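4. Preparing the bottles and first use

This section is for the Sarus countertop carbonator with the drink stand. If you have the Kumsa model (without stand), please read section 5 first and then come back to step 6 of this page.

Text revised Oct 27, 2023 by Omar Abu Hammour, Cerulance customer documentation.

4.1 Before you begin

Put the appliance on a flat, dry surface. Leave a free space of 11 inches above the top cover, so that you can open it completely. The gas cylinder must already be installed as explained in section 3. Do not remove the red transport clip until you reach step 5.

You will need:
- the carbonating bottle delivered in the box
- cold drinking water
- a soft cloth
- storage bottles with screw caps, for the finished drink

The storage bottles are not included. Many customers keep ordinary soft drink bottles and use them again, and this is permitted for storage only.

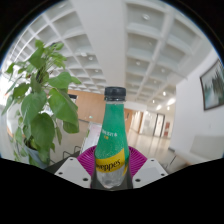

CAUTION: Never put a bottle from the store into the carbonating head. Only the Sarus carbonating bottle is made for the pressure inside the appliance. A different bottle can burst and cause serious injury.

4.2 First use

1. Wash the carbonating bottle by hand with lukewarm water and a little dish soap. Do not use the dishwasher.

2. Rinse the bottle until there is no more foam. Soap that stays inside will make the drink overflow during carbonation.

3. Fill with cold water up to the line. Water from the refrigerator takes the gas much better than water from the faucet.

4. Open the top cover and tilt the head toward you.

5. Pull out the red transport clip. Keep it in the box, you will need it again if you send the appliance for service.

6. Push the neck of the bottle straight up into the head and turn it to the left until it clicks. Do not use force. If it does not click, take the bottle out and check that the gray seal sits flat.

7. Press the button in short pushes of one second. Three pushes give a light sparkling water, and five give a strong one.

8. Wait until the hissing sound has stopped completely. Then tilt the bottle slowly and turn it to the right.

Note: With the first bottle you may notice a slight smell from the new seal. It is harmless. Pour this bottle away and begin again from step 3.

4.3 Adding syrup

Add syrup only after carbonation, never before. Hold the bottle at an angle and let the syrup run down along the inside wall. Close the cap and turn the bottle over one time, gently. Do not shake.

For Mirkton syrups we recommend 17 milliliters for a small glass. Other brands can be sweeter, so please follow the instructions on their label.

4.4 Storing the finished drink

Pour slowly into a clean storage bottle and close it immediately. A bottle which is nearly full keeps the bubbles longer than a bottle which is half empty. Store it upright in the refrigerator and drink it within two days.

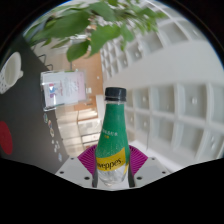 Check the cap each time before you fill. The thread must be clean and the cap must turn easily until the end. Caps which are cracked or do not close tight should be thrown away.

Write the date and the flavor on a piece of tape and put it on the storage bottle, especially if there are children in the house. Never keep cleaning liquid in a bottle that looks like a drink bottle.

4.5 Care

Wipe the head with the cloth after each use. Every 100 fillings, remove the gray seal and rinse it under the faucet. Let it dry fully before you put it back, with the flat side up.

The service light turns orange after 2,000 fillings. Please contact the Cerulance service desk and have the serial number ready. You find it under the base, next to the rubber foot.

Continue with section 6, Changing the gas cylinder.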